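Unit 2: Setting Up a Work Area You Can Keep Using

Reading for this unit: Lindholm, chapter on bench heights (photocopy in the shared folder). Bring your floor sketch to the next session.

Where we left off

Last time we listed the jobs you do at home or in a small shop and sorted them by how long you stand or sit at each one. Keep that list. Everything in this unit depends on it. If you put down "repairs" as one job, go back and split it up. Gluing a chair leg and changing a lamp cord need different heights, different light and a different amount of free space.

Height

Most people start with whatever table they have. A kitchen table is low for standing work and a kitchen counter is high for seated work. Stand up straight, let your arms hang, then bend your elbows as if shaking hands. The height of your elbow is the reference point for the rest of this section.

Fine work (sewing by hand, soldering, writing labels): a little above the elbow, so that you don't bend your neck to see.
General work (sorting, packing, light assembly): at the elbow or slightly below.
Heavy work (sawing, planing, kneading, anything you push down on): well below the elbow, so your body weight does part of the job.

If two people share the surface, set it for the taller one and give the shorter one a platform to stand on. The reverse does not work, as the taller person will simply stoop. A platform should be wide enough to take a step sideways without looking down.

Reach

Sit or stand in your usual place and sweep your forearm across the surface with your elbow at your side. That arc is the near zone. Now do it with the arm straight. The area between the two arcs is the far zone. Tools you pick up every few minutes go in the near zone. Things you use once or twice an hour go in the far zone. Everything else leaves the surface.

Students usually agree with this and then keep a jar of pens in the near zone for years. Do the tape exercise before you decide. Put a strip of masking tape on each item, work for a full session, and take the tape off anything you touch. Whatever still has tape on it at the end can move out.

Height matters in the far zone too. A shelf above shoulder level is for light things only. Anything you need both hands to lift belongs between the knee and the chest.
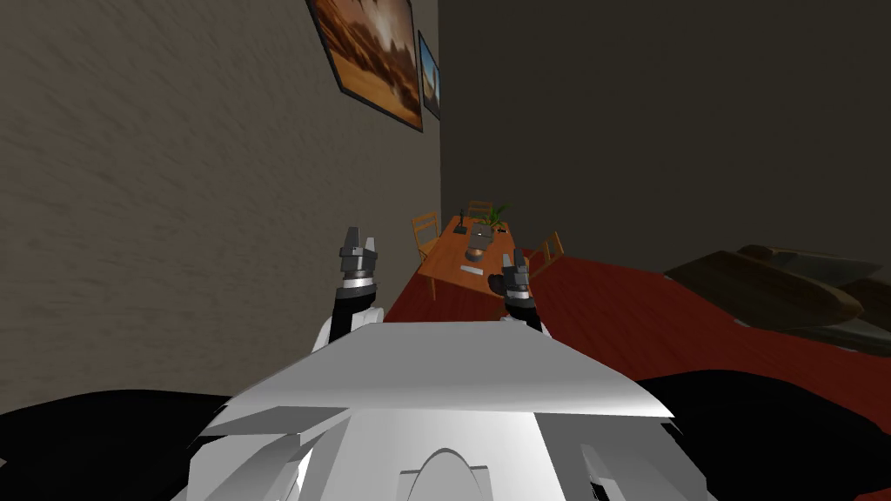
Clearance behind you is the part most often left out of a floor sketch. Draw yourself in, seen from above, and then draw the circle you need to turn. For a single person standing, we use a minimum of 3 feet between the edge of the surface and whatever is behind. If there is a drawer or a door on that side, draw it open. If someone has to walk past while you work, 3 feet is not enough, and you should either widen the gap or move the path.

Light

General room light is rarely enough for fine work. You need a second source, and it should come from the side opposite your working hand. A right-handed person lights from the left. This keeps the shadow of the hand off the work.

Try not to face a window directly. Your eyes adjust to the brightness outside and the work looks dark by comparison. A window to one side is best. In July the afternoon sun in a west-facing room will be on your surface for hours, so check the room at 4 p.m. as well as in the morning before you decide where the table goes.

Case A: the Kaewmanee sewing room

Oranuch Duangkaew runs a small alterations business, Kaewmanee, from a converted bedroom. Her cutting table was against the wall, which meant she could reach it from one side only and had to turn long pieces of fabric around to finish a cut. She pulled it out into the room and gave up a bookcase to make space for it. The ironing board now stands at right angles to the sewing machine, so she can press a seam without getting up.

Her budget for the change was $185. Most of it went for a second lamp and a set of leg risers. She did not buy a new table.

Points to discuss: What did she lose with the bookcase? Where would you put the items that were on it? Would your answer change if a second person worked in the room?

Case B: the Gremov packing bench

Gremov ships replacement parts for garden tools. The packing bench handled over 25 parcels on a normal morning, and the tape and labels were kept at opposite ends of it. Birger Lindholm's notes on this case are short. He moved the labels next to the tape, raised the bench on blocks, and put flat boxes upright in a rack under the surface. Packers were asked to try it for a month before changing anything else.

Note that he changed the height and the layout together. This makes it hard to say which of the two helped. In your own project, change one thing, use it for several days, write down what you notice, and only then change the next.

Homework

Finish your floor sketch to scale. Mark the near zone and the far zone in different colors. Draw all doors and drawers open. Add windows and lamps, and note which hand you work with.

Do the tape exercise once and bring the list of items that kept their tape.

Measure your elbow height in the shoes you work in. Write it in the top corner of the sketch.

Sketches are due at the start of the next session. Pencil is fine.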